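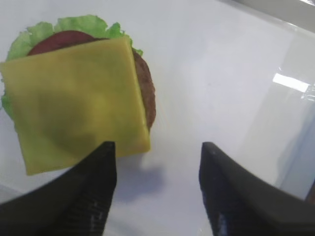 The release check in Skinavden still gives false failures on the cheese step, and I spent most of the day on the cheese mask. June 8, 2026, notes for myself and for Nam-gil. The check asks Hladun for one mask of the top layer, fits a square to it and compares the centre with the target centre. From the wrist camera the cheese slice is pale yellow only in one part, and over the middle and lower left it goes to a dark olive green. Hladun cuts it there and returns two masks. The square is then fitted to the bigger one, so the centre moves and the check says "not placed". The bright reflection on the white surface at right makes a third mask sometimes, but this one is far from the stack and easy to throw away.

What I changed in the mask code:
- The colour distance uses hue more and brightness less. Before, both had the same weight.
- Two masks that touch are joined if the outline after joining is closer to a square than each one alone.
- Any mask with almost no colour is dropped before the fit.
- Exposure of the wrist camera is locked at start of the episode. It was on auto, and I don't know since when. It was not in the config file, I found it only in the driver defaults.

I ran the new version over the recorded wrist stream in Gitarberg, 1655 images with the cheese step in them. The split masks are gone from most of the images where I saw them before. I still have to look through the rest by hand. One new problem: when only a corner of the slice is in view, the join rule sometimes takes a piece of lettuce edge into the mask. I will put a limit on the hue difference for joining also, so that light green can not pass.

The second part of the day was the grasp state. In the present code "holding" is decided by finger width only. For a patty this is good enough. A cheese slice is so thin that the width when holding is almost the same as the width when closed on nothing, and the noise of the encoder is bigger than the difference. 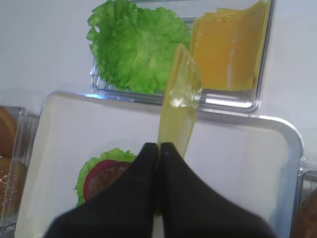
Can we decide "holding" from the motor current in place of the width? Only in part, because the current at closed fingers is high in both cases, so I take the current only to know that closing has finished, and after this I ask the wrist camera if there is a yellow region between the fingertips.

The camera question is asked once, 300 ms after closing has finished. With 100 ms the arm was still settling and the region was smeared. The longer wait costs time in each pick, but only for cheese, because the flag is set per ingredient in the Prendari recipe file. I have put the flag as vision_hold: true and left all the other ingredients as they were.

One thing to remember: the region test must look only near the fingertips. The stack in the container is also yellow (more orange, but inside the limits), and my first version counted it as a held slice. Now the test window is fixed relative to the fingers. I wrote a unit test with saved pictures for both cases, it is in ticket 2337 together with the colour limits.

Then the approach to the back container. The planner comes down from above onto the cheese, which shares the container with the lettuce, so the gripper must stay to the right half. I made the keep-out box over the left half higher, for the lettuce leaf that stands up against the wall. The fixed camera gives the height estimate, the wrist camera is too close at this point to be useful.

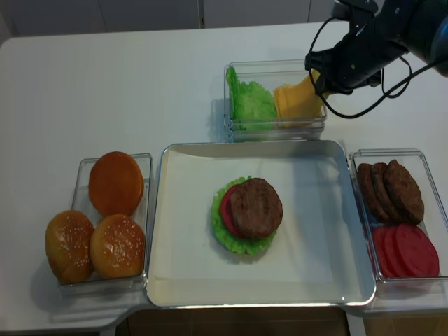
Nam-gil Maeng read the draft in the afternoon and wrote that the keep-out box should not be a constant, since lettuce height changes with every refill, and that Skinavden can already take a box from a topic if it is published before planning starts. He also asks to keep the old width check in the log, even when it is not used, so we can compare later.

I agree with both. For the topic I need Orest Hnatiuk to merge his message change first, because now the box has no timestamp and the planner would accept an old one.

To do:
- hue limit for the join rule, then run the same stream again
- log both hold signals side by side in Gitarberg
- height box from topic, reject if the stamp is older than the last refill event
- move exposure setting from driver defaults into our config
- ask Orest if the cable length is in the collision model of the arm, I could not find it

The branch is pushed but not merged. Please don't use it for the patty recipe yet, I did not test there what the locked exposure does with brown.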